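Kitchen > Storage > Reviews

The Amarasinghe clip jars, two years on

June 2002
By Onyekachi Odukoya
Reading time: 2 minutes

I bought my first set of Amarasinghe jars after the moths. Anyone who has had moths in the flour will know the mood I was in, and anyone who hasn't can carry on enjoying their paper bags. I wanted glass, I wanted a seal, and I wanted never again to sieve my breakfast.

The shop in Sirosby had two ranges. The Indov ones were cheaper and had screw tops with a cardboard disc inside, like a jar of instant coffee that has been emptied and washed, and for that I could simply drink more coffee. The Amarasinghe set came to £131 for the full dozen in mixed sizes. I told the household it was less.

Two years later, ten are still with us. One went on the kitchen tiles, my fault. The other went to my brother-in-law Danjuma Nwankwo with some pickled onions in it, and I count that as a breakage too.

First, the good. They do keep things out. Rice, lentils, the brown sugar that used to set like a kerb, all fine. No moths. The glass is thick enough that I can plonk a jar down without wincing, and the openings take a proper scoop, even my big tin one from the market at Destdale. They go through the dishwasher without turning cloudy, if you take the seals off first. I didn't for the first year and got away with it.

Now the lids. When new, the clip is so stiff that my mother, visiting, gave up on a biscuit, and she does not give up on biscuits. It eases after a month or so. On the smallest size it has eased rather too well and now pops open if you look at it, so that one holds paper clips. The wire also leaves a grey mark on a pale shelf, and I've not found anything that shifts it.

The seals are what you'll end up spending money on. They go hard at about the time you've stopped thinking about them, and replacements only come by post, in packs that never match the number of jars you own.
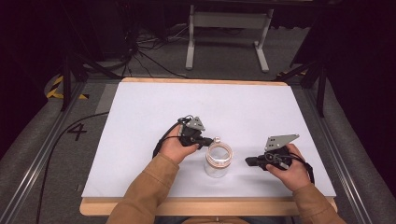 I have tried the general-purpose rings from the ironmonger and they nearly fit, so the lid shuts with great confidence and the crackers go soft anyway. Buy the proper ones and grumble.

Labels: don't bother with the sticky ones in the box. They slide off in steam and turn up on your sleeve at work. I write on masking tape now and it looks like a school science cupboard, but I know which is icing sugar and which is cornflour, a thing I once learned the hard way on a birthday cake.

Would I buy them again? Yes, in the medium and large. Skip the small. Skip the matching rack as well, it tips.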